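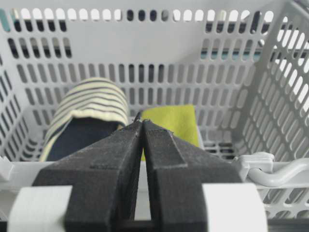

Striped cloth, rolled up and in the grey basket

Karkden Home and Laundry List
Message 1805
Date: November 6, 2021
Subject: Re: Plastic baskets or wicker? And do you roll or fold?

Hello all,

I was so pleased to see this question come up, as I have been wanting an excuse to go on about laundry baskets for ages! I'll put my answers under each bit of the original so that it stays readable.

> Our old wicker basket has finally given up. The bottom went on the
> stairs, with a full load of towels in it, and the sides have been
> snagging jumpers for years. I'd like something that will last but I
> can't make up my mind. Is anyone happy with plastic? The ones in the
> shop at Pridance all looked the same to me.

Very happy with plastic, yes. I changed over three winters ago and would never go back to wicker, pretty as it is. Mine is a plain light grey with a smooth matt finish, and the thing I'd look for first is the slots. You want plenty of them, on every side, and you want the ends rounded. Run a finger round the inside of a few before you buy. On a cheap one you can often feel a sharp little seam left over from the mould, and that will catch a knitted cuff just as badly as a broken bit of cane.

The one in my photo is full of holes from rim to floor and I love it for that. I can see what's in it from across the room, so a basket of clean things doesn't sit there for days being mistaken for a basket of dirty ones (we have all done it). It also wipes down in no time. I do mine in the bath with the shower head and a drop of washing-up liquid, then stand it upside down on the mat.

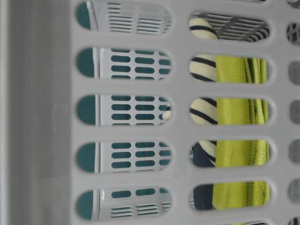
I'm afraid I'm also one of those people who will happily stand two baskets next to each other and admire the patterns. Big long slots on the outside, rows of tiny ones behind, and a bit of teal showing through at the back. It cheers me up, anyway! If you like a bit of colour, a pale grey basket looks lovely against blue or green and won't argue with anything else you own.

> Second question. What size? There are two adults here and one
> teenager who changes clothes more often than the weather. I don't
> want to be up and down stairs all day, but I can't lift a huge one.

Go smaller than you think. I had an enormous one from Plamar market which held the whole week's wash and I could hardly get it off the floor once the jeans had gone in. It now lives in the shed with the garden cushions in it, and does that job beautifully. A middling basket that you can carry on one hip with a hand free for the banister is worth far more on stairs. Have a go at holding it in the shop as if it were full. You will feel silly for a moment and then you'll know straight away if the rim digs in.

For the teenager, a basket of their own, in their own room, and let them bring it down. It worked here after a fair amount of grumbling.

> Last one, and I know it has been argued over on here before. Do you
> fold everything, or roll? My tea towels are in a terrible state and
> the drawer won't shut.

Roll! Roll, roll, roll. I know the folders will be along shortly and I'm fond of you all, but for tea towels and small cloths I won't be moved. I have a striped one, off-white with thin navy lines, that I'm daft about, and rolled up it is the nicest looking thing in the whole pile. The stripes follow the curl round and you can tell at once which cloth it is.

My way of doing it: lay the cloth flat, fold it in half lengthways, smooth it with the side of your hand, then fold the short end over by a hand's width and roll from there, fairly snug. Don't strangle it. Pop the rolls in the drawer standing on end, with the loose edge tucked against the next one along. My drawer shuts now, and it had not shut properly since we moved in.

Bath towels I still fold, in thirds, as a rolled bath towel takes up half the airing cupboard. Shirts go on hangers the minute I can get to them. Pillowcases I have tried every way going and I've no opinion left.
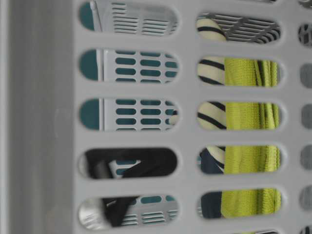

The side of the basket, close up

One more tip while I'm on. If you have space to put the basket down with a bit of room all round it, do. Mine used to be jammed in between the machine and the wall, and things at the bottom came out smelling like a cellar. Moving it out a little way made more difference than any of the scented sachets I'd been buying. And don't pack it down! I used to lean on the pile with both arms to get the last pair of socks in, then wonder why everything needed ironing.

Somebody asked back in digest 122 about marks left on plastic by damp dark clothes. I never saw an answer, so for what it's worth, bicarbonate of soda on a damp cloth shifts it on mine, with a bit of patience. Old toothbrush for the slots.

The hardware shop in Lashari usually has baskets stacked just inside the door, and they don't mind you pulling the whole pile apart to get at the one you want. I'd go before December, when it all gets moved to make room for the tree stands.

Do let us know which one you end up with, and please send a picture, I would love to see it. And if anyone has cracked fitted sheets, could you start a new thread? Mine are in a heap on the spare bed as I type.

Warm wishes from Karkden

To leave this list or change to the daily digest, send a blank message to the list with your request in the subject line.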